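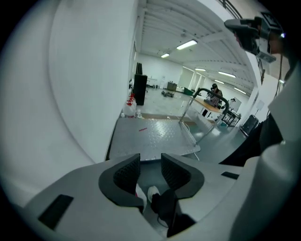
체크무늬 철판(다이아몬드 플레이트)

체크무늬 철판은 표면에 작은 돌기를 규칙적으로 찍어 낸 금속판이에요. 현장에서는 그냥 "체크판"이라고 부르는 분이 많고, 저도 그렇게 배웠어요. 사진 가운데 보이는 회색 발판이 바로 이 무늬인데, 천장 조명을 받으면 돌기가 반짝거려서 저는 이 맛에 좋아합니다!

쓰임새
계단, 트럭 적재함, 작업용 발판처럼 사람이 밟고 다니는 자리에 주로 씁니다. 돌기가 신발 밑창을 잡아 주니까 민판보다 덜 미끄러워요. 그래도 기름이 묻으면 꽤 미끄러우니 너무 믿지는 마시고요. 예전에 Vallov 창고에서 한 번 크게 넘어진 뒤로 저는 꼭 바닥부터 봅니다.

재질
강철, 스테인리스, 알루미늄이 흔해요. 알루미늄은 가벼워서 옮기는 발판에 좋고, 강철은 묵직한 대신 녹 관리를 해 줘야 합니다(도장이 벗겨진 데부터 시작돼요). 무늬도 한 줄짜리, 다섯 줄짜리 등 여러 가지예요.

손잡이
발판 옆에 둥글게 구부린 관을 세우기도 합니다. 사진 속 발판 오른쪽에도 짙은 회색 아치형 손잡이가 있죠. 저는 이런 곡선형이 각진 것보다 잡기 편하더라고요.

청소
돌기 사이에 먼지가 잘 껴요. 걸레로는 답이 없고, 뻣뻣한 솔로 무늬 방향을 따라 문지르는 게 제일 빨라요. 사진처럼 빨간 막대 같은 작은 물건이 올라와 있으면 먼저 치우고 시작하세요. 제가 Gratport 작업장에서 쓰던 발판은 폭이 400mm였는데, 솔질 한 번에 11분쯤은 우습게 지나갔어요.

같이 보기: 그레이팅, 미끄럼 방지 테이프, 이동식 계단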